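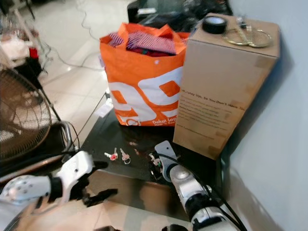
Section 3: Packing and unpacking at the table

This section covers the Clelto table as a packing station: sorting clothes and fabric out of shopping bags, filling cartons, and clearing the top afterward. Assembly is in Section 2. Leg adjustment and leveling are in Section 5.

Before you start

Check that all four leg bolts are tight and that the table does not rock when you lean on one corner. If it rocks, go back to Section 5 before putting any weight on it.

Wipe the top with a dry microfiber cloth. The gloss black finish shows dust, and grit caught under a carton will leave fine scratches that cannot be polished out at home.

You will need:
Packing tape and a dispenser
A marker
Scissors with rounded tips
A felt mat (supplied with the Rondwood accessory kit, or use a folded towel)

CAUTION: Do not cut tape or cardboard directly on the tabletop. A utility knife will go through the finish.

3.1 Unpacking a shopping bag

1. Stand the bag near the middle of the table, away from the edges. Soft woven bags tend to lean once they are partly empty.

2. Open the top all the way and fold the rim down once. This keeps it from closing while you reach in.

3. Lift out the top item with both hands. Do not pull on a loose corner. Striped and knit fabrics stretch easily, and anything folded underneath will come up with them.

4. Lay each item flat on the felt mat and check it for pins, clips and plastic fasteners.

5. Put loose paper tags in one place on the table and leave them there until the bag is empty. Tags are easy to throw out by mistake, and most stores want them back with a return.

6. Turn the bag upside down over the table and shake it gently. Fold it flat for reuse.

Note: Wash new red or dark cloth separately the first time. Keep it apart from white or striped pieces if any of it is damp — dye can transfer in the bag.

3.2 Filling a tall carton

Tall cartons take up less of the tabletop but tip more easily than flat ones. Pack them in this order.

1. Tape the bottom seam with two strips, then run one strip across each end. Press the tape down along the corners with your thumb.

2. Set the carton upright with its full base on the table. No part of it should hang over the front edge.

3. Put the heaviest items in first. Shoes, books and jars belong at the bottom.

4. Fill the middle with folded clothing. Roll small items and push them into the gaps.

5. Stop 3 inches from the top and add a layer of crumpled paper.

6. Close the flaps and tape the top seam. If the flaps bulge, take something out.

7. Write the contents on two sides. When you reuse a carton with store printing on it, write on a blank side or cover the print with a plain label so the two are not confused.

CAUTION: The table is rated for up to 88 pounds, spread evenly. Do not stand or sit on it to reach the top of a carton.

Note: If a carton weighs more than you can lift comfortably, unpack part of it before moving it. Slide it onto the felt mat first and pull the mat toward you. Dragging bare cardboard across the top dulls the gloss over time.

3.3 Clearing the table

1. Move full cartons to the floor, one at a time. Bend your knees and keep the carton close to your body.

2. Pick up tape ends right away. Adhesive left on the finish overnight is hard to remove.

3. For tape residue, use a soft cloth with warm water and one drop of dish soap. Rinse and dry. Do not use acetone, scouring pads or the Tranham wood polish mentioned in Section 7, which is meant for unfinished oak.

4. Check the floor under the front edge for tags, clips and scraps.

If the table top feels loose after heavy use, tighten the 8 bracket screws under it by hand. Do not use a power driver. Replacement screws are sold in bags of 11 under the part name Lodhi bracket set.

Section revised 22 August 2022 by Ashton Doolan.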